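The Patient Pair of Hands

Flernholm's two-armed bench kit takes on the dullest job in the lab

By Anouk Verstraete

I have spent more Sundays than I'd like to admit putting tubes into racks, so I came to the Flernholm kit with a grudge against the task and high hopes for the machine. The kit is sold through Vandenberghe as a bench package: two black arms, a gripper on each, small cameras at the wrists, and a program called Pukano that you teach by steering the arms yourself. What won me over first was the grip. These wide fingers close on smooth, rounded things that I fumble all the time in gloves.

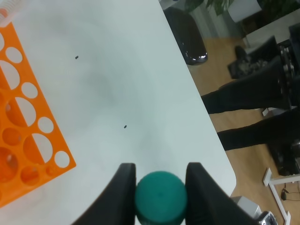 Setting Up

Unpacking to first motion took me 30 minutes, and 9 of those went on finding the right socket. The manual is short and clear (hooray!), and the bench layout couldn't be plainer: white table, orange rack, clear tubes with teal caps. Plain is good. Pukano likes strong color against a pale background, and it was noticeably less sure of itself when I tried a gray rack on a gray mat.
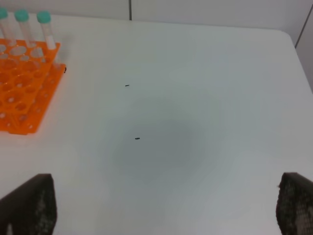
Can one person run it alone?
One person is enough for daily work. A second pair of hands helps on the first day, when the arms have to be bolted down and lined up.

The tubes are where it gets fun. A screw-cap tube is light, slippery and pointed at one end, and it has to come into its hole nearly straight. Steering an arm through that move for the first time, I held my breath. By the tenth try I was showing off.
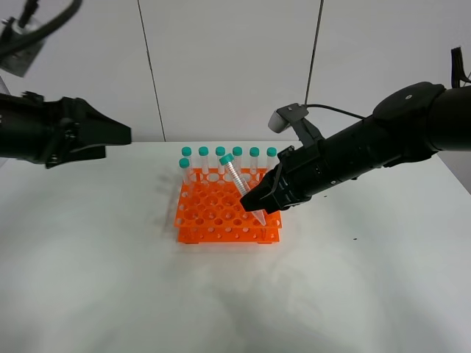 Teaching takes patience, and the older Kodov arms I used to work with were quicker at plain lifting. They also cost more and never learned a thing from me. The Flernholm kit is 2,273 euros with both arms, and the spare finger pads are extra, which I grumbled over. I'd still buy it for any small lab that sorts tubes every day.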